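**1/** Okay, gripper week has started and I am far too happy about it. I've got five sets of fingers to try on the hand-held tool and a bench I've finally cleared off. Going to post as I go, so expect typos and a lot of opinions about rubber.

**2/** For anyone new: I do pick-up and hold tests for Rilwood, which is a very small outfit (we share a kettle with the people upstairs). The tool is the hand-held kind, where you do the grabbing yourself and a camera on the tool records what the fingers see. Whatever works there goes onto the Clurach arm later.

**3/** Why bother by hand first? You feel so much more! On the arm a bad grip is a number in a log. In your hand it's a little creak, and you know which finger did it before you've looked.

**4/** First up were the plain Sugawara fingers. Flat faces, no padding. Lovely on boxes and anything with square sides. Hopeless on a teaspoon. I tried the teaspoon for longer than I should have, and it went under the fridge twice.

**5/** Sota Hattori asked yesterday if I'd sanded the faces. I hadn't, so I did, with the grey paper from the drawer. It helped with cardboard and did nothing at all for the spoon. Thanks anyway Sota, the cardboard result is a good one and I've written it down under your name.

**6/** Next, the Stelemard set. These have a softer face and they bend a bit around what you're holding, which is very satisfying to watch. Tennis ball, mug handle, rolled sock, all fine. I didn't like how slow they were to let go. You open up and the sock sort of thinks about it.

**7/** Someone in the replies wanted weights. I don't have a proper scale here, only the kitchen one, so take this as kitchen numbers: the Stelemard pair held a 2 kg bag of rice by the folded top for the whole 12 seconds of the hold test. The plain pair didn't get to the end.

# The padded ones

**8/** Now the set I've been waiting for. Grey fingers, black rubber around the edges, grid-patterned pads on the inside. Mwende Mohamedi has been going on about this style since June and I owe her an apology, because I said the open middle would make them floppy. They aren't floppy! They're springy, and that's a different feeling altogether.

**9/** Long thin things are my favourite test, as they find every weakness. Hold one near the end and the far end wants to swing, so you learn fast whether the pads are doing any work. I like to try it on a slant too — level is too easy. 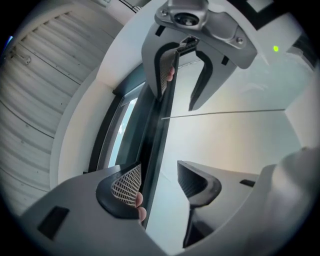 ## Scores so far

**10/** My very unscientific marks out of 5, for how much I'd want each set on the arm tomorrow:

- Plain Sugawara: 2. Fine for boxes, and cheap to replace when I drop them.
- Stelemard: 4. Would be higher if they let go faster.
- Padded set: 5, and I'm trying to be strict.

**11/** A few people have asked if the pattern on the pads matters or if it's just for looks. I don't know yet. I want to put a smooth pad on one side and a grid one on the other and see which way things slide. If you've done this already please tell me and save me an evening.

**12/** Camera notes, while I remember. The wide lens is great for keeping both fingers in view, but straight lines near the rim go bananas. It doesn't bother me for grip tests. If you're planning to measure anything off the picture, sort out your lens correction first. I lost a whole afternoon to that last year and I'm still a bit sour.

**13/** Also, wipe the pads! A dusty pad gives you a different answer from a clean one and you'll blame the wrong part. I use a damp cloth and let them dry on the windowsill while I make tea.

**14/** Mwende has just messaged to say "so, floppy?" and nothing else. Fair enough. Apology issued publicly, see post 8.

**15/** Still to come are the two-sided rubber ones and a home-printed pair with fingers so long they look like salad servers. I have high hopes for the salad servers. If you've got an awkward object you'd like me to try, send it through. Nothing wet please, the bench is next to the power board.

**16/** And yes, the teaspoon gets another go with the padded set. I've blocked off the gap under the fridge with a towel.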